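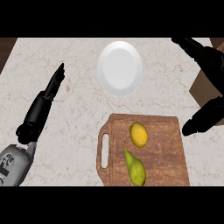
# Releo

Releo es mi cuaderno de recetas de familia pasado a texto plano. Empezó como una carpeta con fotocopias de mi abuela y ahora son 100 recetas en ficheros `.md`, una por fichero, que puedo buscar desde la terminal mientras se me quema el sofrito (me ha pasado, sí, ¡y más de una vez!).

No es una aplicación. Si buscas algo con botones y listas de la compra, Beathag Tosh me habló muy bien de Wudero y creo que te irá mejor con eso. Yo quería poder abrir mis recetas dentro de muchos años con cualquier editor y ya está.

## Qué hay dentro

- `guisos/`: lo de cuchara, incluidas las lentejas que en mi casa se discuten cada invierno
- `masas/`: panes, empanadas y un bizcocho de yogur que sale siempre
- `dudosas/`: 5 recetas que no consigo descifrar porque la letra es un horror
- `tools/amato.py`: el script que recalcula cantidades

## Formato

Cada receta lleva una cabecera pequeñita y luego el texto tal cual, con las manías de quien la escribió:

```
titulo: Arroz caldoso de la tía
raciones: 2
minutos: 40
origen: libreta azul
```

He respetado expresiones como «un chorrito» o «lo que admita de harina». Sé que desespera a quien cocina con báscula, pero convertirlas a gramos sería inventármelas, y ya bastante me invento yo con las especias.

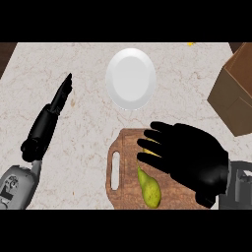 ## Cambiar las raciones

Para eso está Amato, que lee la cabecera y multiplica lo que puede:

```
python tools/amato.py guisos/arroz-caldoso.md --raciones 5
```

Los huevos los redondea hacia arriba. Los tiempos no los toca, así que si pasas de una cazuela pequeña a una olla enorme, vigila tú. Y con la levadura ten cuidado, que la primera versión la multiplicaba alegremente y aquello parecía un volcán.

## Cosas pendientes

- Mirko Fiore me pasó unas recetas de pasta en italiano y aún no he decidido si las traduzco o las dejo como están
- Unificar «pimentón» y «pimentón dulce», que ahora la búsqueda los trata como cosas distintas
- Rescatar lo que quedó en Troltorent, mi intento anterior, que guardaba todo en una base de datos y no había quien lo abriera

## Si quieres colaborar

Abre una incidencia antes de mandar nada grande, porfa. Las erratas las acepto encantada y sin preguntar. En agosto suelo contestar tarde, de madrugada o directamente en septiembre.

Las recetas puedes copiarlas, cocinarlas y cambiarlas como te dé la gana; el código va con licencia MIT.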